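In Defense of Making It Badly Yourself

My sister-in-law asked me in May why I was spending a whole evening hemming a curtain when the dry cleaner on Espinoza would do it for less than a pizza. Fair question! I didn't have a good answer then, so I'm having another go at it now.

I came to sewing late. Ileana Vlad, who lived two doors down from us, gave me her old machine when she moved, and it sat in the hall closet for a year with the vacuum bags on top of it. The first thing I made was an apron. One strap was longer than the other and I wore it anyway, for ages, until the dog got it.

People talk about homemade stuff as if it has to pay its way. You'll save money (you won't, have you priced fabric lately?) or you'll end up with something nicer than the store has (ha). I've spent up to 40 dollars on a shirt I could have bought for 12. I'm fine with that. I pay for movies too, and I don't get to wear those home.

What I like is that I look at clothes differently now. I turn a jacket inside out in the store and the clerk gives me a look. I know a lining is a pain, so when somebody has bothered with one I notice it, and I grumble when they haven't. 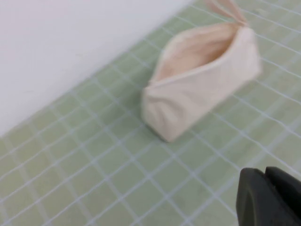
A small fabric pouch, lining and all, on a green cutting mat.

Pouches are where I'd tell anybody to start, by the way. They use up scraps and they don't have to fit a person. My friend Leilani Sorensen started with a winter coat and hasn't spoken kindly of sewing since.

So no, I'm not taking the other curtain to the dry cleaner. It's on the chair with the pins still in it, and it'll get done when it gets done. The window faces the neighbor's garage anyway.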